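IN PRAISE OF THE BIG DINNER PLATE'S SMALLER COUSIN

by Omolara Ogbonna
2 Jun 2023

I have been eating dinner off a salad plate since January, and I would like to make the case for it to anyone who will listen. My sister has stopped listening, so you're up!

It began with a move. When I packed up the old apartment in Brudville I found I owned 24 dinner plates, most of them from my grandmother, all of them heavy as paving stones and too wide for the cabinets in the new place. I kept two for company. Everything else I eat now goes on a small plate, and I have come to love it far more than a grown woman should love a plate.

The first thing I noticed was color. Food looks wonderful when it fills the space it's given. A fried egg and some greens on one of those giant white plates looks like it got lost on the way to a bigger meal. Put the same egg on something small and pale (green, pink, a soft gray, whatever you like) and suddenly it's supper.

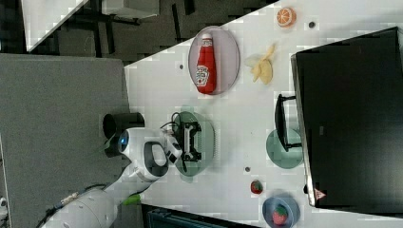
Then there's the matter of seconds. I grew up in a house where you filled your plate once, to the rim, and worked your way through it while the far side went cold. With a small plate you get up again. You lift the lid, you look in the pot, you decide whether you want more beans or just more of the crispy bits from the corner. I think that second trip is the best part of eating at home, and I had gone without it for 30 years.

My friend Dinesh Herath disagrees with me completely. He says a plate needs a border, a bit of empty ground where you can park the bones and push the sauce around, and he has a point about ribs. I'll give him ribs. I'll give him crab, too, and any kind of corn on the cob. But for rice, for stew, for toast with something good on top, I can't think of a single reason to go bigger.

And they're so easy to find! Thrift stores are full of odd ones, left over from sets that lost their partners, and mismatched is half the fun. I paid 60 cents for my favorite. It has a chip on one side, and I turn that side away from me when I sit down.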